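Ticket: Fosinau peg and shape board, blue pieces tight in the cutouts
Opened: 31 March 2022
Product: Fosinau board, white, with blue parts
Status: Closed by customer

Original message

Hello! I bought one of your Fosinau boards in December and on the whole I'm very fond of it, but I'm having bother with the fit of a few pieces and wondered if you could help before I do something daft with a file. Most of the blue parts drop into their outlines with no fuss at all. Two of them won't. The gear goes in about halfway and then sits there at a tilt, and one of the little pegs needs such a shove that the whole board slides across the table.

What I've tried so far: turning the gear one tooth at a time (slow, and I lost my place twice), wiping out the cutouts with a dry cloth, and swapping the tight peg with its neighbours. The peg is tight everywhere, so I'm fairly sure it's the peg and the hole is fine. The gear I can't make my mind up about.

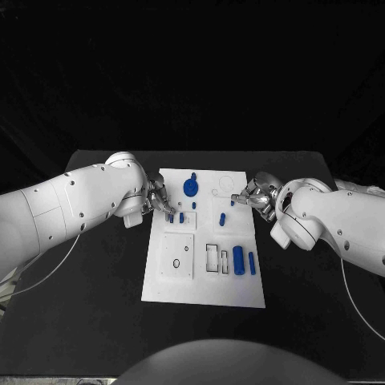
I also had a go with the board on a different table, in case it was bowing a bit in the middle. No change. I laid a ruler across it corner to corner and couldn't get a bit of paper underneath, so I think we can call it flat.

Reply from Molik Support

Thanks for the clear notes. Please run a fingertip round the underside of the gear and tell us if you feel a small raised spot. Please don't file the cutouts, as we can't replace a board that has been altered. If there is a raised spot, 300 grit paper on the part itself is fine.

Customer update

Right, yes, there is a spot! It's tiny, on the edge between two teeth, and I'd never have found it by looking. I didn't have 300 in the house (the coarse stuff in my drawer would have eaten it) so I had to wait until I'd been to the shop. Gave it roughly 20 light strokes, wiped the dust off and tried again. It goes right down now and sits level. It's still a touch snug if you come at it from the side, but straight down is lovely.

The peg is another matter. I can't feel anything on it, top or bottom. I rubbed it all round anyway and it's a bit better, though I still have to hold the board with my other hand. Could I have a spare, please? Happy to pay the postage.

Reply from Molik Support

Glad the gear is sorted. We'll post a replacement peg at no charge. You can keep the old one.

Customer update

Peg arrived this morning in a very large envelope, and it fits first time, in and out, no shoving. I've put the old one in the box with a dab of tape on it so I don't muddle them up. One small thing for whoever packs these: the sheet in the box shows the gear going in with its peg downwards, and I spent a good ten minutes believing it before I tried it the other way up. Might be worth a look. Please close this one, and thank you!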